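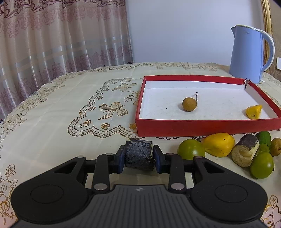 Florante Dalisay bakes rye in a rented kitchen behind the Volwood hardware store. Starts at 2 in the morning, done before the school buses. When I got there he was already on his second coffee and talking.

"People think rye is hard. It's slow, is all. You leave it alone."

He's been leaving it alone for 25 years. Learned from a baker named Kenneth Lindsay, who ran a shop called Vundholm and didn't write anything down. "I'd ask how much water and he'd say enough. Drove me nuts."

Last May he sold 1,342 loaves, his best month so far. Mostly the dense seeded one. Some to restaurants, most to regulars who walk over and knock on the side door.

Would he open a real storefront? Long pause. "My wife asks me that too. Rent on Pangilinan Street is more than 3,000 a month. Thats a lot of bread."

He sliced me a heel, no butter. Sour, a little sweet, chewy as anything.

"Wait a day before you cut it," he said. "Two if you can stand it. I usualy can't."

Side door's open till noon, or till the racks are empty. Bring cash.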